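Occupational Therapy Assistant Program, Unit 7
Fine Motor Activities: Threading, Joining and Sorting
Handout 2, room 107

Please read these notes before the practical class. They follow the same order as the lecture, but I have added some points that students asked me about after the July group.

1. Why we use small toys

Threading and joining are old activities and they cost little. A child who threads a bead must hold one thing still while the other hand moves. We call this bilateral coordination. The same skill is needed later for buttons, shoelaces and opening a lunch box. In the lecture I used the word "helper hand" for the hand that holds still. Please use this word also with parents, it is easier for them.

2. Choosing the material

Begin with the thick string and the large beads. A thin string is harder to see and harder to pinch. Interlocking blocks are different work: the child has to line up two pieces and push, and many children push before the pieces are lined up. Give them time. The colour is not important for the hand, but it is useful for your instructions ("now the blue one").

For the class we use the Paltance bead set and the Dodness blocks. If you work at the Kashindye centre, you will find similar sets in the cupboard there. Always check the age label, as small beads are a choking risk.

3. Setting up the table

The middle of the table belongs to the activity. Everything else goes to the back, where it can be reached by the adult. I prefer a plain, light table, so the pieces are easy to find when they fall over.
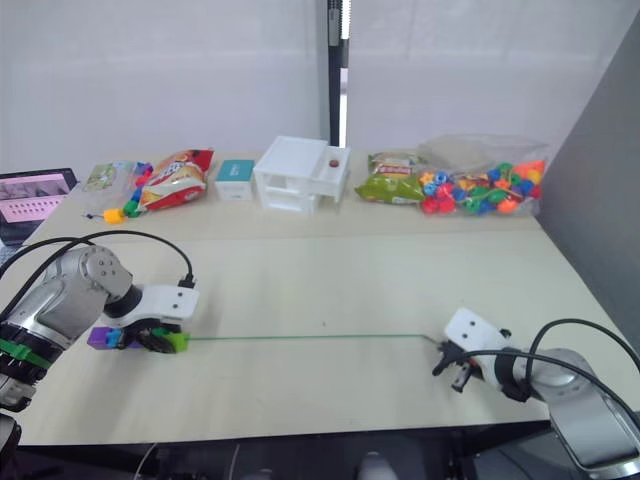

Keeping a string tight is a good exercise for both sides together, and it can be done before the child is able to thread. One side holds the blocks and the other side pinches the end of the string and pulls a little. You see it with the green string, which goes tight across the table from the purple, blue and green blocks. Look also at the back edge: the beads stay in their clear bag until they are needed. When you observe, write down which hand pulls, and if the shoulder goes up during the pull.

4. For next time

Bring your observation sheet (form 3107) and one threading idea of your own. Half a page is enough. Students on placement with Larnureo can hand in their sheet there.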